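Greifer mit Kamera zur Miete: mein Monat mit dem Set von Solano

13.01.2020

Seit dem Herbst wollte ich eigene Greifdaten aufnehmen, ohne mir dafür einen Arm in die Wohnung zu stellen. Gekauft habe ich am Ende nichts, sondern gemietet. Solano verleiht einen Handgreifer mit Fischaugenkamera, dazu ein Tablet-Programm und einen Upload-Zugang. Die Mindestlaufzeit beträgt 28 Tage, verlängern kann man wochenweise. Weil ich vor der Bestellung kaum Erfahrungsberichte gefunden habe, schreibe ich meinen auf.

Bestellt habe ich über Grunbridge, den Händler, der das Set hierzulande vertreibt. Der Karton kam nach sieben Werktagen. Drin waren der Greifer, zwei Akkus, ein Ladegerät, ein Stapel Kabel und eine Anleitung, die sichtlich übersetzt ist. Wer vorher wissen will, wie der Scharfstellring arretiert wird, sucht dort vergeblich. Der Support hat es mir am nächsten Tag per Mail erklärt, freundlich und mit Skizze.

Der Greifer liegt ordentlich in der Hand. Die Finger schließen über einen Hebel, der Weg ist lang genug für eine Tasse und fein genug für einen Stift. Nach einer halben Stunde merkt man das Gewicht im Handgelenk. Ich habe mir angewöhnt, nach 20 Durchgängen eine Pause zu machen, dann geht auch ein ganzer Nachmittag. Für kleine Hände ist der Hebel zu weit vom Griff entfernt, daran lässt sich nichts verstellen.

Die Kamera sitzt direkt am Greifer und sieht sehr viel vom Raum. Das ist gewollt, denn die Software rechnet aus dem Hintergrund die Bewegung der Hand zurück. Bei einer kahlen weißen Tischplatte ist das erst einmal ungünstig. Je mehr am Rand steht, desto ruhiger läuft die Spur. Ich räume deshalb vor einer Aufnahme nicht mehr alles weg — anfangs hatte ich das getan und mich über die Aussetzer gewundert.

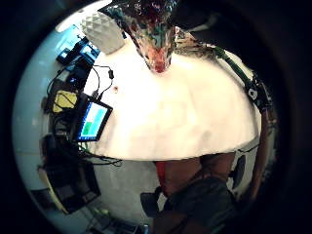
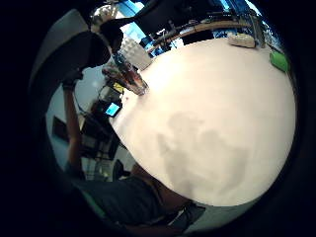
Derselbe weiße Tisch, zweimal durch die Greiferkamera, dann noch etwas aus der Nähe:
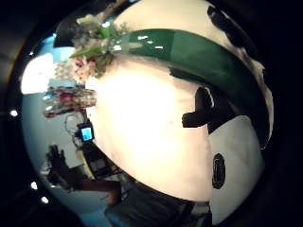 Glänzende Sachen sind der Punkt, an dem sich das Set am schwersten tut. Reflexe wandern mit der Hand mit, und die Belichtungsautomatik regelt spürbar nach, sobald etwas Helles viel Platz im Bild einnimmt. Man kann die Belichtung im Programm festsetzen, allerdings drei Menüs tief, und nach jedem Neustart steht sie wieder auf Automatik. Ich habe das gemeldet. In der Version vom Dezember war es noch so.

Das Programm selbst ist schlicht. Man legt eine Aufgabe an, gibt ihr einen Namen, startet und stoppt. Ein Balken zeigt an, wie viel Speicher belegt ist. Verworfene Durchgänge muss man gleich markieren, im Nachhinein geht das nur noch über die Weboberfläche, und die ist langsam. Praktisch fand ich, dass man Aufgaben kopieren kann, einschließlich der Notizen. Weniger praktisch ist die Sortierung: immer alphabetisch, nie nach Datum. Meine Aufgaben fangen inzwischen alle mit einer Nummer an.

Zum Akku: Ein Akku hält im Dauerbetrieb knapp zwei Stunden, das Laden dauert länger. Mit zwei Akkus kommt man also nicht ganz nahtlos durch den Tag. Einen dritten gibt es bei Grunbridge zum Dazumieten. Gebraucht hätte ich ihn an zwei Tagen, bestellt habe ich ihn nicht.

Der Upload ging bei mir über Nacht. Am Morgen lag dann ein Bericht im Postfach, in dem steht, welche Durchgänge brauchbar sind und welche nicht. In der ersten Woche fielen bei mir 40 Prozent durch, fast immer wegen zu schneller Drehungen. Danach wurde es deutlich besser. Man gewöhnt sich eine langsame, etwas steife Bewegung an, wie jemand, der ein volles Tablett trägt. Schade ist, dass der Bericht die Stelle nicht nennt, an der die Spur abreißt. Man muss das Video selbst durchsehen.

Zum Vergleich hatte ich vor längerer Zeit kurz den Bausatz von Sial hier. Der ist leichter und lässt sich selbst reparieren, dafür druckt und schraubt man erst einmal ein Wochenende lang, und die Auswertung muss man sich selbst zusammensuchen. Wer gern bastelt und länger als ein Vierteljahr aufnehmen will, ist damit vermutlich günstiger dran. Für einen Monat lohnt sich der Aufwand meiner Meinung nach nicht.

Die Rückgabe war unkompliziert. Etikett liegt bei, Karton aufheben, Kabel zählen. Mir fehlte beim Einpacken ein kurzes USB-Kabel, das dann unter dem Heizkörper lag. Die Kaution war nach einer Woche wieder auf dem Konto.

Ob ich noch einmal miete? Für April habe ich das Set vorgemerkt, dann mit zwei Greifern statt einem, weil ich an Aufgaben mit beiden Händen will. Bis dahin soll auch ein Update kommen, das sich die Belichtung merkt. Falls nicht, schreibe ich mir den Menüpfad auf einen Zettel und klebe ihn ans Tablet.

Fragen zu den Einstellungen gern in die Kommentare. Zu den Rohdaten kann ich wenig sagen, ich habe bisher nur mit den fertig aufbereiteten Dateien gearbeitet.

Neueste Beiträge
Saugroboter auf Dielenboden, zweiter Versuch
Skinadstead: Servos im Dauertest
Kabel beschriften, aber womit
Was vom Bausatz übrig blieb
Tischklemmen im Vergleich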